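When the Gripper Let Go: A Sorting Line Fault at Torkside

3 min read
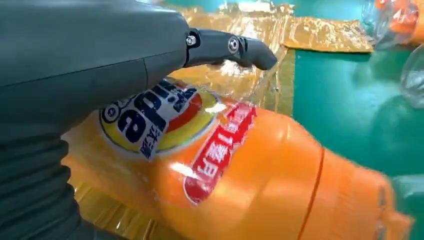 The gripper over an orange bottle on the sorting surface.

The engineer who looks after the sorting arms at Torkside, outside Clestville, has a short answer when asked what went wrong in August. "It thought it was holding something and it wasn't," she says. "Then it thought it wasn't, and it was."

The arm, part of a trial run with the integrator Corkine, picks plastic bottles out of mixed packaging. For its first 400 hours it gave little trouble. Then it began dropping bottles partway through the lift, and on one shift it swung a full detergent bottle over the side guard and onto the walkway.

"No one was standing there. I want that written down, but it's luck. The walkway was open."

The first guess was worn finger pads. The crew changed them and the drops went on. She then went through 192 logged faults and found most came from thin film caught between the finger and the bottle. The film slid, the grip sensor still read a firm hold, and the arm sped up as if all was well.

"Slick plastic on slick plastic," she says. "You could do it with your own hand and drop it."

The fix was partly software. The arm now waits at 5 centimeters and checks its grip a second time before it moves off. That costs time - she puts the loss at 600 picks a week - and the plant manager wasn't pleased.

The walkway is now closed whenever the arm has power. A second arm, at the Arrieta site, is getting the same change.

"I'd still like a better sensor," she says. "I've asked."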